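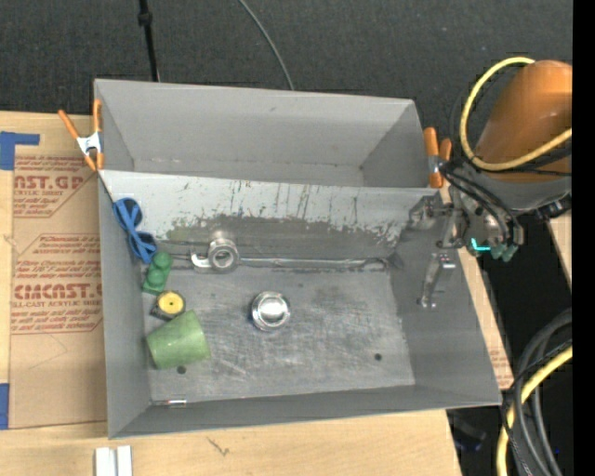 Keeping Paper Prints, Postcards and Posters Flat, Clean and Unfaded

Quick notes, mostly for people who buy art cards and prints at shows and then leave them in the bag till spring. I was that person. Most of this I picked up running a print table with Maritza Chambi, some of it from ruining things.

First, unpack it

Get prints out of the plastic sleeve they came in if the sleeve smells. Strong plastic smell = soft vinyl, and soft vinyl sticks to ink. Crinkly clear sleeves are usually fine. Look for "archival" or "polypropylene" on the pack.

Wash hands, dry them all the way. No lotion. Skip the cotton gloves, you can't feel the edge of the paper and you end up bending a corner.

Flattening a rolled poster

Don't roll it backwards. Cracks the ink, especially on heavy coated stock.

Lay it face down on clean blank newsprint, in a room that isn't bone dry. Let it relax an hour. Then another sheet on top, then a board, then books. Big flat ones, atlases, whatever. Leave it 2 days and check. Still curling at the ends? Move the books out to the ends, give it two more.

In December with the heat going paper gets stiff and cranky. Put the poster in the bathroom while somebody showers — on a shelf, well away from the spray — for 15 minutes, then press it. Not for inkjet prints. Those can bleed, ask me how I know.

Small stuff (postcards, note cards) goes in the middle of a heavy book between two pieces of plain printer paper. Overnight usually does it.

Smudges and fingerprints

Pencil marks on the back: white vinyl eraser, small strokes, one direction. Hold the paper down close to where your rubbing or it'll crease.

Dust on the front: soft makeup brush, brand new one. Brush off the edge, not in circles.

Greasy thumbprint on uncoated paper: cornstarch, a pinch, let it sit a few hours, brush off. Do it again if there's still a shadow. Works maybe half the time. Better than a wet cloth, which works none of the time.

Price sticker on the back: hair dryer on low, six inches off, peel slow. The stickers Grimemley puts on their card packs come up clean. The Zorkia ones leave gum, and you want a crepe eraser for that, not solvent.

Mildew smell: open box inside a bigger closed box, dish of baking soda in the bigger one. A week. Don't let the soda touch the paper. If you can see fuzzy spots, keep that piece away from everything else you own and wipe down the shelf.

Storing

Flat beats rolled. Rolled beats folded. Folded is for maps.

Shoeboxes are ok for postcards short term but most cardboard is acidic and it will yellow the edges. Line it with acid-free tissue or get a proper box. I use a Daletti card box, holds plenty, lid is tight. Stand the cards up on the long side, snug but so you can still flip through. If the box is half full stuff the gap with folded tissue so they don't slump.

Big prints: under the bed, in a folder made of two sheets of mat board hinged with linen tape. Tissue between each print. Biggest on the bottom.

Not the attic. Not the garage. Not the basement floor, even if its a "dry" basement. Inside closet, middle shelf.

Keep rubber bands and paper clips out of there. Clips rust, bands melt onto things.

Hanging

Any ink fades in direct sun, whatever the package says. Hallway walls are good. Opposite a window is less good than you'd think. Swap prints out every few months and rest the old ones in the box.

Framing: use a mat or spacers, so the print never touches the glass. Touching glass + one humid summer = stuck for good.

Postcards in a grid — cut one paper template the size of a card plus the gap you want, and use it for every card. Way faster than measuring. Start in the center and work out. For no-damage hanging use photo corners on a strip of mat board, then hang the strip. Sticky putty leaves a grease spot, I don't care what the label says.

Noemi Piras, who frames for a living, hinges everything with Japanese paper and wheat paste. At home, gummed linen tape is plenty. Two hinges along the top, none on the bottom, paper needs to hang and move a little. Never masking tape. Never ever the clear office kind.

Mailing a print

Two pieces of corrugated, grain running opposite ways, taped together on all four sides with the sleeved print in between. An inch bigger than the print all round. Fold the tape ends under so whoever opens it can get a grip. Kelmendi rigid mailers are decent for anything up to 8x10, still add one board.

Write the address on the mailer before the print goes in. Ballpoint goes right thru.

Labeling

Soft pencil, on the back, near the bottom edge, print lying on something hard. Artist, year, where you got it.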